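Two fingers, three kinds of trouble

Kane Ashby has been comparing grippers at Trevaskis since January. His bench has two arms, a short conveyor and a wire basket of groceries, and the job is simple to describe: take a drink or a bag of crisps and put it where it belongs without crushing it.

The first pair of fingers came from Zarkska. They are stiff, angled plates, and they hold a bottle well if the approach is straight. Over 100 picks in, the edges had started to fray.
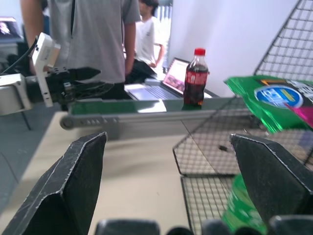

Ashby's colleague Hashini Seneviratne looks after the controller, a Sollska unit set up to run both arms from one clock. She found that most missed grasps began with the wrist camera. Its view is good until the fingers close in, and then they hide the very thing they are reaching for. A second camera, mounted higher, now gives the position and the wrist view only corrects it.

With that change, 88 picks out of 100 succeeded on bottles. Crisp bags did worse. They slide, they crackle and give way, and the shiny film throws light back at the lens.

"A bottle stays the same shape," Seneviratne says. "A bag is different every time you touch it."

The wire basket adds its own difficulty. An arm coming in from the side has to stop short of the mesh – a knock at that point moves everything inside.
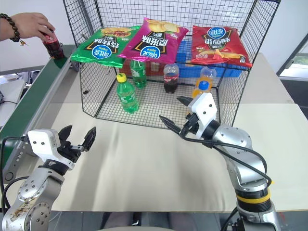

What comes next

Softer fingers from Istach are due to go on the right arm first. The left will keep the old plates, so the 2 can be run side by side on the same items.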